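Writing the Near-Future Thriller
Handout 4: The Gadget, the Lie, and the Person Who Believed It
Instructor: Haf Mostyn

Please read before class. Bring the first page of your own draft, printed, in a font size that other humans can read.

Where we left off

Last time we talked about premise, and most of you have one. Many of you have the same one. A company makes a thing, the thing is wonderful, the thing is then terrible, and a handsome person with a limp must run across a roof. I have no objection to any of this. I've paid full price for that book more often than I'd like to admit. What I want to look at now is the stretch between "wonderful" and "terrible," because that's where the drafts from this group go soft. The wonder gets one paragraph and the roof gets sixty pages.

1. The gadget has to work

If your invention is obviously evil on page one, everybody who buys it is a fool, and your reader won't worry about fools for very long. In Alasdair Dunbar's workshop draft, The Moffat Count, the device is called Gorkix. It's a sleep aid. You put it by the bed and you sleep, every night, for as long as you like. Alasdair spends his whole first chapter on how good this is. A night nurse gets her marriage back. A man who has been awake more or less since his divorce sleeps through a fire drill. By the end of the chapter I wanted one, and I had already read chapter nine.

Try this: write 336 words in which your gadget does its job perfectly for somebody who needs it. No hints, no flickering lights, no cat that hisses at it. The number is what fits on one side of my paper. Don't go looking for meaning in it.

2. Who profits, and what do they have for lunch?

Your corporation is probably faceless. Faceless corporations are cheap to write and dull to read. Somebody at Fosau (the firm in Alasdair's book) signs off on the firmware change that ruins everything, and in the first draft that somebody was "the board." In the second draft it was a tired product manager called Jovitz who had a target to hit and a dentist's appointment at four. She thinks the change is a small one. She's even a little proud of the wording in the release notes. She is far more frightening than the board.

Give your villainy a desk. Decide what's on it. You may never use the stapler, but you'll write the scene as if there were one.

3. Scale: close things first

Thrillers love a map. Fifteen minutes into the story we're told that whole continents are affected, and we feel nothing, since we don't live on a whole continent. We live among towels and cups. Put the threat next to something domestic, at a distance where the reader could touch both, and leave it there a beat longer than is comfortable. 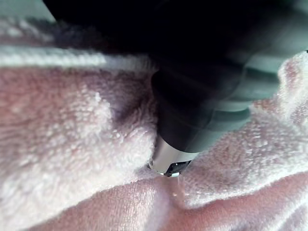 Fig. 1. Dark tool, pink plush. Hard against soft, at very close range.

The same rule applies to prose. "The network had been compromised" is a map. "The bedside light came on by itself, and then politely went off again" is close. Note the word "politely," which I stole from Alasdair and intend to keep. You can go to the map later, once we have something on it we'd hate to lose.

A warning, though. Close detail is addictive, and some of you will now hand me four pages of lamp. Two sentences, then somebody has to want something.

4. The true believer

Your hero was the face of the product, or the first patient, or the engineer's brother. Good. Too many drafts treat this as a line on a résumé: we learn that she believed once, and by the time we meet her she's already bitter and owns a motorcycle. You've skipped the best part. Belief coming apart is slow and embarrassing. People defend the thing. They explain to their sister that she's using it wrong. They find a setting.

In The Moffat Count, the believer goes back to the device three separate times after she has proof. The third time she knows exactly what it's doing to her, and she's just tired. I crossed out nothing on that page, and those of you who have had pages back from me will know what that means.

Things to check in your draft:
Does the believer get anything real out of believing?
Is there a moment when she could walk away, and doesn't?
Does somebody she likes figure it out before she does? Is she rude to them?
Is there a motorcycle? Could it be a bus?

5. Dates, and the trouble with them

Near-future stories go stale at the speed of milk. A book from 1910 with airships in it is charming. A book from 2000 in which everyone is thrilled by a pager is just slightly wrong, like a relative's toupee. My advice is to leave the year out completely and let the weather, the prices and the complaints do the work. People in every period complain about the same six things, and one of them is always parking.

If you must have a date, give us a month. Alasdair's book starts in March and never says which March, and in our last session not one reader asked. They asked about the dentist.

6. The reveal

Roughly half of the drafts I've seen reveal the secret by having a man in a lab coat say it out loud while something beeps. He is then shot. I would like us to let this man retire.

Secrets come out sideways in life. A bill goes to the wrong address. Two people compare notes in a waiting room and their nightmares match. The reader should be about half a page ahead of the hero, leaning forward and muttering. Any more than that and they start to feel superior, and then they start to check their phone.

Exercise for class

Take your reveal scene and remove every line in which one character explains something to another who already knows it. If you have nothing left, don't panic. Write down what each person in the room is hoping won't be mentioned, and begin again from there. We'll read these aloud, starting with whoever sits closest to the radiator.

For next time

Read chapters 1 to 3 of The Moffat Count (copies in the folder by the door; please return them, Alasdair only printed 19). Mark the first sentence where you stopped trusting Fosau. Then mark the sentence where you should have. Bring both, and a pencil. Pens have been tried.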